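Pindale clothing mending service opens its doors to the whole of Eltport

June
By Benedito Barros, for Figueiredo Mending and Laundry

Families in Eltport will be able to have coats, jumpers and other well-loved clothes sorted, mended and folded ready for the colder months, as the Pindale home wardrobe service is extended to every part of the town from the end of June.

The service, which is run by Figueiredo Mending and Laundry from its workroom on Juston Street, began as a small favour for a few elderly customers who found it hard to carry heavy winter things down the stairs and across town. A member of the team would call at the house, go through the wardrobe together with the customer, lay each piece out on the bed and decide what needed a stitch, what needed a proper wash and what could simply be folded and put away until October. Word got about, as it does in Eltport, and before long there was a waiting list.

In the past year the team has handled 3,361 pieces of clothing, and 1,515 of those went back to their owners with some kind of repair – a new lining, a fresh cuff, a button sewn on so that it will stay on this time.

"People are often a little shy about their clothes when we first come in," said Baltazar Orozco, who manages the service. "They apologise for the state of a sleeve or tell us they really ought to have thrown a thing out years ago, and then ten minutes later we are hearing all about the wedding it was worn to or the dog that chewed the pocket. I love that part of the work, I really do, and I would be very sorry if we ever got too busy for it." 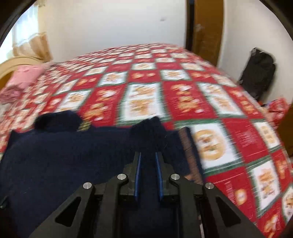 A navy garment laid out on a patchwork-print blanket in red, white and green.

The bed is still where most of the work gets done. A bed gives you the room to spread a heavy garment flat, open out the creases and feel along the seams before any folding begins, and the team asks only that customers have one made up and clear of pillows when they arrive. Dark clothes are best looked at near a window in the morning, so visits for coats and thick jackets are usually booked before noon.

Under the wider scheme there will be 13 menders and home visitors, five of them new to the firm this spring. Each visit lasts up to two hours. Anything that can be put right on the spot is done there and then, and larger jobs are taken to Juston Street and brought back once they are finished – pressed, folded and labelled with a note of what was done.

Customers who would like to learn to do more for themselves are very welcome to join in. The visitors are happy to show how to fold a bulky jacket so that the collar keeps its shape, or how to darn a small hole before it becomes a large one, and there is no extra charge for the lesson or for the conversation that tends to go with it.

Bookings for home visits are open now at the Juston Street workroom, where a leaflet with the full list of prices can also be picked up.

Contact: Benedito Barros, Figueiredo Mending and Laundry, Juston Street, Eltport | © Figueiredo Mending and Laundry | Back to top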